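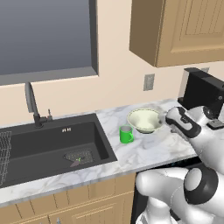
Bowl and mug on the worktop

Poma 28 - anyone actually sailed one?

pontoon_pete
Jul 10, 2022
Morning all. We're looking at a Poma 28, the little cruising cat from the Bartoš yard, built in 2000. Two of us, weekends mostly, and a fortnight away if work allows. I like the space but I've only ever owned monohulls and I'm nervous about the bridgedeck slamming. Any thoughts?

Noémi Szabó
We had one for six seasons and loved her! Yes, she slams a bit going to windward in a short chop, but ease off ten degrees and she settles down (and you get there just as fast). Check the aft beam fittings, ours needed rebedding in February and it was a cold, miserable job.

graditz_sailor
Sorry, I can't agree with Noémi. Ten degrees made no difference on the one I crewed on, it was like living inside a drum. Look at the Graditz instead - heavier, slower in light airs, but much kinder on your teeth.

Noémi Szabó
Was yours loaded up, though? They hate weight. We took the second anchor and half the tins off and she was a different boat.

graditz_sailor
Full water and four adults, so fair point. I'd still want to sail one in a proper blow before handing over any money.

Krešimir Grgić
Has anyone asked about berths? My marina charges cats time and a half and there's a waiting list. I ended up on a swinging mooring, and I'm glad of it now, but rowing the shopping out gets old.

pontoon_pete
Hadn't thought about the berth at all, oops. Will ring the harbour office tomorrow. Noémi, which sealant did you use on the beam fittings?

Noémi Szabó
Polysulphide. Mask everything first, it gets everywhere!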